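4.2 Buying habits and the condition of boxed models

The second part of the survey dealt with how collectors of 1:43 and 1:18 model cars judge the condition of a piece before they pay for it. Of the 608 replies received, 89 came from people who had stopped buying new releases and now bought only second-hand. These two groups answered the same questions, but they were asked to think of their last purchase and not of their habits in general, as Yusuf and Teoh had found in the pilot that people describe their habits more strictly than they follow them.

Both groups named the paint as the first thing they look at. After that the answers part. Buyers of new releases went on to the wheels and the stance of the model, and many wrote at length about ride height, which they felt was too tall on cheaper castings. Second-hand buyers went to the box. A model with its original box, inner tray and sleeve was seen as worth waiting for, even when the model itself had a small paint chip or a bent mirror. Several said they would sooner have a good box with a fair model than the other way round, although they admitted this was hard to defend to people outside the hobby.

The price people were willing to pay followed the same pattern. For a saloon by Punel in the older dark blue, a missing box lowered the stated price by 33 per cent on average. The drop was smaller for the Jumitz rally cars, which were sold for some years in a plain blister pack that most owners threw away. We did not ask about models repainted by their owners, and the few remarks we have on the matter do not agree with one another.

Follow-up interviews were held with 30 of the respondents, most of them in Mestthorpe, by Ladi Eze and Gebremedhin Gidey. Each lasted under an hour. Respondents were invited to bring two models from their own collection, one they would sell and one they would not, and to talk about the difference.

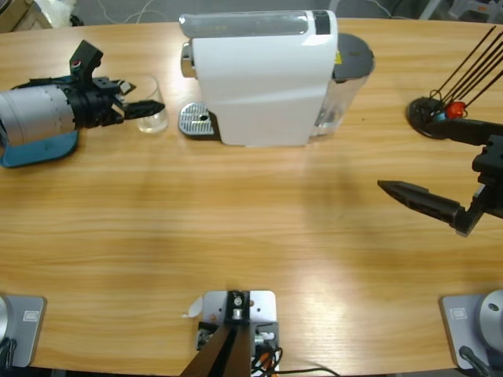 Figure 3. Capsule coffee machine on a wood-grain tabletop.

The interviews bore out the written replies on most points. The model that would not be sold was seldom the one with the highest market price. In most cases it was a car that the respondent, or a parent, had once driven, and its condition was often poor. One man kept an Ezeani estate car with no windscreen and one door glued shut, and put no value on it at all when asked for a figure. The model that could be sold tended to be a recent one, bought on release and hardly handled since.

Storage came up more often than we had planned for. Respondents with closed cabinets spoke of dust as a small matter, while those with open shelves mentioned it early and came back to it. Tyres that had marked their plinths were reported for older models from all the makers covered here, and the usual remedy was a thin strip of clear film under each wheel. Chukwuemeka Mohammed coded these answers separately, and they are set out in Section 4.3 together with the replies on sunlight and fading.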